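April 6, 2022

Cleaning day, and I loved it! I didn't expect to write that sentence when I got up this morning, but it has been one of those days when a small dull job opens up into a whole lot of small satisfying ones, and now I'm sitting here with tea and sore wrists and I want to get it all down before I forget.

It started with the toaster oven. I wanted cheese on toast, I looked in, and I could see nothing in there but dark. So the toast had to wait. I boiled water, got out the old Derkosari brush (the stiff one from the hardware place in Clorley, still going strong) and did the rack first, in the sink, with baking soda paste. I gave it 22 minutes by the clock. The brown came away in long curls – so pleasing! The crumb tray was worse and I did that one twice.

Then of course once one thing is clean you see everything else. I found a fork down behind the bread bin, and I have been one fork short since Godthorpe. All that time it was sitting there. I was so happy to see it that I washed it by itself and put it back in the drawer with its family.

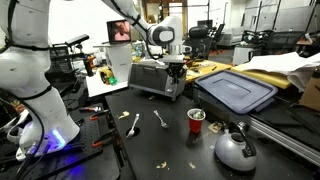
p. 97

The page above has the silver things on it, the toaster oven at the far end of the black table and the kettle up close, with a spoon and a fork in between and the red cup. I do like silver on black. Crumbs show up on a dark top like stars, and there are a few there, but a kettle looks twice as handsome against it. I'm very taken with that domed shape and the handle going right over the top. Mine has its handle at the side and I always catch my knuckles on the lid.

So the kettle was next. White vinegar and water, half and half, brought to a boil and left alone while I did the shelf. The flakes that came out when I tipped it! I rinsed it three times and then boiled a fresh lot just to throw away, and the cup of tea after that tasted like a different brand altogether. Same Rocha teabags as always, 2 in the pot.

The shelf took longer than it should have. I threw out a jar of something green, kept the good cinnamon, and wiped down every lid. I also went through the plastic cups and let the cracked ones go. I need a new scouring pad, and the one I want is 299 in the Clorley catalog, order number I mean, not the price, thank goodness.

I had the cheese on toast at four o'clock in the end. It browned so evenly, right out to the corners! I ate it standing at the counter and got crumbs everywhere, and I wiped them up right away with my sleeve.

Still to do: the cutlery drawer liner, the seal on the fridge, and under the stove if I'm feeling brave. Must buy more vinegar.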